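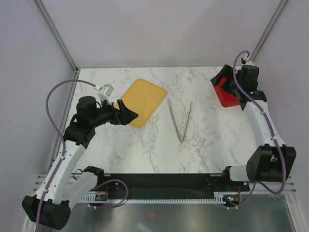 12/19/21

Second table moved into the back room at Prollcombe, and with it the end of my lovely simple result. For most of July I could say that the two arms did better when each was trained to wait for the other. Nektarios has now rerun the lot without the waiting, and the difference has shrunk to something you could lose down the side of a sofa.

We have 1,344 episodes. I spent the morning sorting the failures by hand, with tea, and 7 of the first 10 I opened were the left arm fussing over a tray while the right one got on with its life. I had been calling this "coordination". Nektarios calls it "two arms ignoring each other politely", and wants that in the paper.

What bothers me is the scoring. We mark an episode as good if everything ends up in its place, so an arm that dithers for ages and then gets lucky scores the same as one that knew what it was doing. I've asked for a second score based on hesitation. He said fine, who's going to label it? Silence, in which I appeared to volunteer.

Draft to Derdale is still two figures short. Started labelling after supper. Got through 10, changed my mind on four of them, went to bed.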